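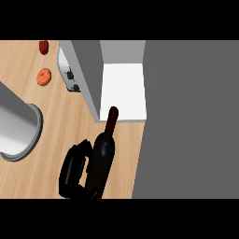 Page 16 of 23

Refinishing an oiled wooden countertop before a rental inspection
Posted in: Kitchens and Surfaces

Hemi Waaka
Jan 4, 2023

I am the tenant of a unit in the Puleo building on Tawhiri Street. My lease requires that the wooden kitchen countertop be "maintained in an oiled condition." The annual inspection takes place in May. The counter was last oiled before I moved in, and the area beside the sink has turned gray. I would appreciate guidance on the following points. Is it necessary to sand the entire surface, or may the gray area be treated separately? Is a food-safe mineral oil acceptable where the earlier product is unknown? The management office has not replied to my two letters.

Bevan McPhee

Please determine first whether the surface is oiled or varnished. Place a few drops of water on a clean section and wait ten minutes. If the wood darkens, the surface is oiled, or the old finish has worn through. If the water remains in beads, test a second section before proceeding.

Gray areas may be treated separately. Sand by hand along the grain with 120 grit paper, then 180, and extend the work several inches past the discolored area. Wipe away all dust and allow the wood to dry overnight. Apply a thin coat of oil, wait 20 minutes, and remove the excess with a cotton cloth. Two further coats on later days are advisable near a sink.

Mineral oil is acceptable over an earlier oil finish. It does not harden, and it must therefore be renewed regularly. Cloths used with linseed or tung oil can ignite without a flame and should be laid flat outdoors to dry.

With regard to the lease, written consent should be obtained before any sanding is done. A third letter, sent by certified mail, would be appropriate.

Urkley151

We used the Wostar oil on ours and it was satisfactory. The smell remained for a week. I cannot comment on the lease.

2,436 views. This topic is closed to new replies.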